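Reading the Evidence on Diet Advice
Handout 3: Does a smaller bowl make you eat less?

Most of you will have met this claim already. It is in magazines, on fridge magnets and in at least one leaflet I was given at the doctor's. Swap your big bowl for a small one, it says, and you will eat less without noticing. It's cheap and it's harmless, and a good story comes with it. Those are the claims I'd like you to be hardest on.

The story goes like this. We judge a helping by how full the dish looks. The same porridge looks mean in a large bowl and generous in a small one, so we pour more into the large one. Then, having poured it, we finish it. Notice that this is two claims stuck together. The first is about looking and the second is about eating, and evidence for one is very often passed off as evidence for the other.

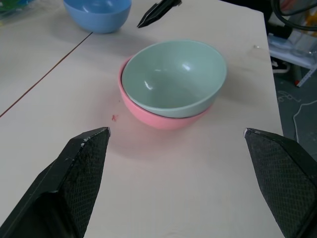 What the studies measured

Take the Colleck study, which is in your reading pack. It had 50 people, all students, all tested at lunch, in one room. They served themselves pasta from a shared dish into either a large or a small bowl. The large-bowl group took more. Fine. Now read the methods section again and look for where the leftovers were weighed. They weren't. The paper's title says "eat" and its data say "serve".

The Hartono trial did weigh leftovers, and the gap between the groups mostly went away. People with small bowls went back for seconds. Anyone who has fed a teenager could have guessed this, but I'd still take the trial over the guess.

Then there is the Drurnonberg survey, with 1,238 households. Large numbers impress people, and they shouldn't on their own. The survey asked people what size of bowl they owned and what they weighed. It found a link. It can't tell you which way the link runs. People who like big meals may buy big bowls. So may people with big families, or people whose aunt gave them a set.

Colour

A side branch of this work says the colour of the bowl matters too: food that stands out against its dish is supposed to be served more sparingly.
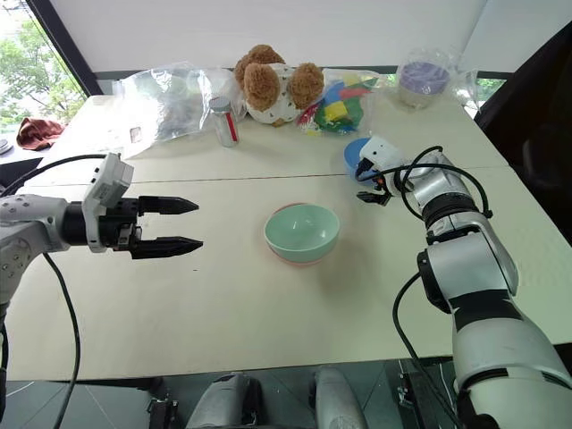 I have read the original paper several times and I still can't say how many colours were tried before the reported pair was picked. If you test enough of them, one pair will give you a result by luck. The authors may have tested only 2. They don't say, and I don't think we owe them the benefit of the doubt.

Who is asking?

The Pronasow report is the one quoted in the newspapers. Pronasow sells portion-control tableware. That doesn't make the report wrong, and please don't write in your essays that it does. It does mean you should check what was left out. In this case the follow-up at 3 months is promised in the introduction and never turns up in the results.

For the seminar

Read Colleck and Hartono in full, tables included. Come with a note of what each one measured, in your own words and without using the word "portion", which the two papers use differently. If you think I've been unfair to the survey, bring your reasons. Last June's group made a decent case for it, though they had to drop half the questions to do so.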